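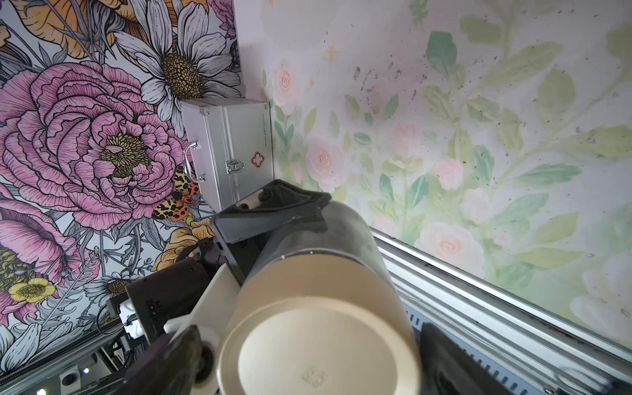

hongjun_xie
Should we buy a second arm this year, or spend the money on better grippers for the one we have?

turside_tom
Grippers first. A second arm doubles your cables and your spare parts, and it'll still drop whatever the first one drops.

hongjun_xie
Makes sense. We mostly do cups, tumblers, that kind of thing. I've got Gamix finger pads in the cart – 20 pairs, bit of a bulk deal.

pelmet
Hmm, I disagree with Tom. We went grippers first at Lambridge and then sat idle for 31 days when our only arm went in for repair. If you can swing it, get the second arm!

turside_tom
Fair, but you had a deadline. Does Hongjun?

hongjun_xie
August. So, sort of?

pelmet
Then ask Aoki for a quote on a loaner before you decide. And don't order 20 pairs of anything you haven't tried, get 2 and see how they wear.

hongjun_xie
OK, cutting the pads down to 2 pairs and emailing Aoki tonight. Will post the quote when I get it.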